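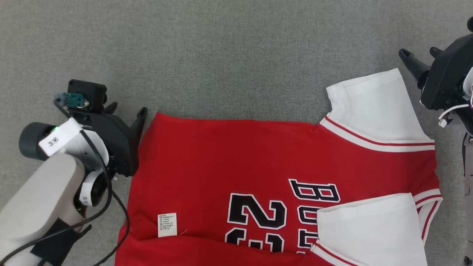

Slide 1: Red jersey with white sleeves, on the carpet

Speaker notes — "Why We Wear the Colors"
Sep 25, 2019

Hi everybody, thanks for coming out! Let the slide sit for a second while people find chairs. Start with the question: who still has a team shirt at home that they can't wear anymore and can't throw out? Wait for hands. There are always hands.

My talk tonight is about team colors. How small clubs end up with them, why they hang on to them, and what goes on when somebody tries to change them. I love this subject and I will go over time if you let me, so please wave at me from the back.

(Slide 2 — map of Torna)

Torna is where I grew up watching basketball. The gym held 1,000 people if you counted the ones on the stairs, and the club played in green. Why green? I asked for years. The best answer I ever got was that a store in town was closing and had a lot of green cloth left. That's it! No forest, no flag, no old family crest. And yet by the time I was a kid, people painted their fences that green.

Pause here. This is the part I want them to remember: the color came first and the meaning got poured in later, by people sitting in the cold every winter.

(Slide 3 — the Ritex order form)

Ritex was the shirt maker all the clubs in our league used. I have one of their old order forms and it's wonderful. You got 4 body colors to pick from, and then you picked your trim. Read the list out loud, slowly: red, green, navy, gold. With so few choices you'd think everybody would look the same, but the trim did all the work. One stripe or two, thin or wide, on the neck or on the sleeve. Fans could tell two red teams apart from the far end of the gym by the stripes alone.

Ask: if you took the name off your own team's shirt, would you still know it? (Most people say yes right away and then start to wonder. Give them time.)

(Slide 4 — Bielecka away game)

Tell the Bielecka story. We show up in green, they come out in green too, because their new set had arrived that week. No spare shirts on either side. In the end our players turned theirs inside out and wrote numbers on the back with tape. The tape started peeling before halftime and the poor scorekeeper was guessing. We lost, and I still think it's the best game I ever went to.

Don't rush this one. Last time I rushed it and lost the tape part, and the tape part is the best part.

(Slide 5 — the Gilusel vote)

Now the serious bit. Gilusel wanted to switch from red to navy. The club thought it looked more modern, and new shirts were due in May anyway. They put it to the members and 729 people voted, in a club that was lucky to get 12 at a regular meeting! Red won by a mile. I talked with folks on both sides afterward and what came up over and over was photographs. Parents in red, grandparents in red. They wanted the next picture to match.

I was on the navy side going in, by the way. I thought it was a nice navy. Say so, it gets a laugh.

(Slide 6 — questions to take home)

What color was your first team? Who picked it? Do you still have the shirt? If you do, write down the year and the player on a piece of paper and keep the two together. I have nearly a drawer full of shirts with no story attached and it drives me crazy.

Leave this slide up for questions. If anyone asks about washing old shirts: cold water, inside out, no dryer. If anyone asks about mascots, that's a whole other talk — and yes, I'd love to give it.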